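How to Set Up a Shared Snack Tray for an Office or Workroom

A shared snack tray works well when everything on it can be seen and picked up with one hand. When packages are piled in a bowl, people dig through it, the bottom layer gets crushed, and the old stock never gets eaten. The method below takes a few minutes a day once it is set up.

What you need

A plastic tray with raised sides
A flat table near where people work
Individually sealed snacks in small and large bags
A marker and a storage box with a lid

Step 1. Pick the tray

Use one with sides high enough to stop packages from sliding off, but low enough that a package can be seen over the rim. A bright color is easier to find on a busy table. Skip anything with a lid. Wash the tray with dish soap and dry it fully before you fill it.

Step 2. Clear and wipe the table

Leave open space on at least two sides of the tray. You will need it for sorting. Crumbs and grit scratch a wood top, so wipe before you put anything down.

Step 3. Sort the packages

Take the snacks out of the shipping box and lay them flat on the table next to the tray. Keep large bags apart from small packets. Check each seal by pressing lightly on the package. Set aside anything that is open or past its date.

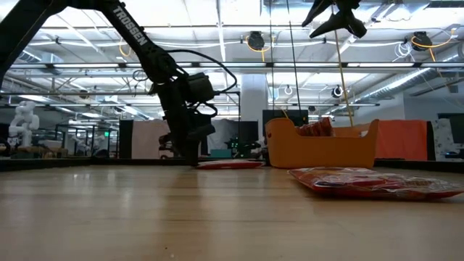 Snack packages on the table and in the orange tray.

Step 4. Load the tray

Put the larger bags in first, along the back. Stand them up if they will hold, and lay them flat if they keep tipping over. Small packets go in front. Do not stack more than two deep. The newest dates go at the back, so the older ones get taken first.

Fragile items such as chips and thin crackers should never be under anything else. If you have too many, leave the extras in the storage box.

Step 5. Store the rest

Write the earliest date on the lid of the box with the marker. Keep it in a dry cupboard, away from heaters and windows.

Refilling

Check the tray at 9 in the morning and top it up from the storage box. Wipe the inside once a week. In January we went through 300 packages at the Brornow office, and one delivery of 89 did not last as long as planned, so reorder when the box is half empty.

Allergies

Keep anything containing nuts in a separate tray with its own label. Leave snacks in their original wrappers so people can read the ingredients.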